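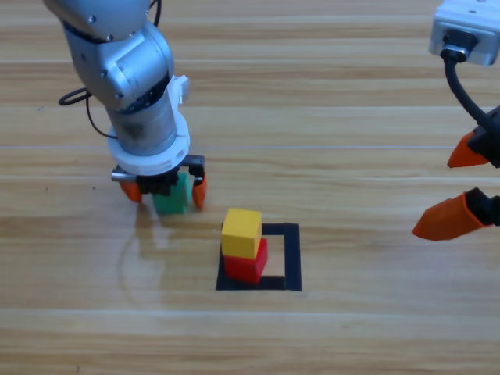
Agnes Ritchie wrote under my last post that she can do a full press-up on her knees but drops like a sack the second she tries one on her toes, and could I please explain how to get from one to the other. Happily, Agnes! I was stuck in exactly that spot myself for most of a winter, so this is the route I took.

You'll need a sturdy worktop, a stair or low bench, and a bit of floor. I train three times a week, before breakfast, with a day off between goes.

Step 1: Start at the worktop

Hands a bit wider than your shoulders, feet back until you're in a straight line from head to heels. Squeeze your bum (really, it stops your hips sagging) and lower yourself until your chest nearly touches the edge. Do 4 sets of 7. When the last set feels boring, move on.

Step 2: Go down the stairs

Use the third stair up, then the second, then the bottom one. Same sets, same squeeze. I stayed on the second stair for ages and got very grumpy about it, but my elbows were flaring out sideways the whole time. Tuck them in so they point back at an angle, and it all gets easier on the shoulders.

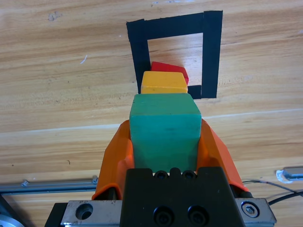 Step 3: Lower slowly on the floor

Begin at the top, on your toes, and take four seconds to reach the floor. Then put your knees down, push up however you like and go again. Three of these is plenty at first – you'll feel them the next morning!

Step 4: Try one

Have a go when you're fresh, before anything else. If you get stuck halfway, go back to the slow ones for another week. If your wrists complain, hold a pair of dumbbells as handles, and if anything hurts sharply, stop and get it looked at.

Let me know how you get on, Agnes.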